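Stop Making Small Suppliers Fill Out Your Giant Spreadsheet

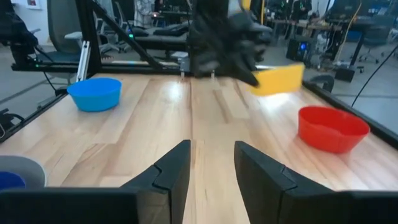

I sell kitchenware to retailers, and last month one of our newer accounts, a chain called Rustholm, sent me their new item setup form. It has 64 columns. We carry 500 products. I did the math over lunch and then wished I'd just eaten my lunch.

I get why retailers want clean product data, I really do! I spent years on the buying side at Hernville and I remember the mess: case weights in pounds from one vendor and ounces from the next, bar codes with a digit missing, a "dozen pack" that held ten. Bad data means trucks loaded wrong and invoices kicked back, and everybody's Friday gets ruined.

But somewhere along the way "we need good data" became "we need all the data, from everyone, by the end of September." Our form asks for the flash point of a mixing bowl. It asks for country of harvest. You can't leave a field blank, so you type N/A, except some fields only take numbers, so you type zero, and now a database somewhere believes my colander weighs nothing. I put in 2,088 zeros before I stopped (yes, I checked, the file has a counter at the bottom). Whoever designed that thing should have to load one product into it, start to finish, with a phone ringing.

What bugs me most is that the retailer is hurting itself. When you make a small supplier answer questions that don't apply, you teach them that the answers don't matter. They get sloppy on the junk fields, and then they get sloppy on pallet height too, and pallet height is the one your warehouse was counting on.

Plindon, another account of ours, does this so much better. They start you with five fields: bar code, name, pack count, case size, case weight. Once those are right, your item is live and you can take orders. Anything else gets asked for later, by category, and if you sell bowls you see the bowl questions. I had our whole line up there in a week, and I didn't swear much.

Oh, and they have a person who picks up the phone. I'd take that over any portal.

So if you run supplier setup somewhere, please go open your own template this afternoon and hide every column your team hasn't used in a year. I'll be over here working on row 33.

Ngô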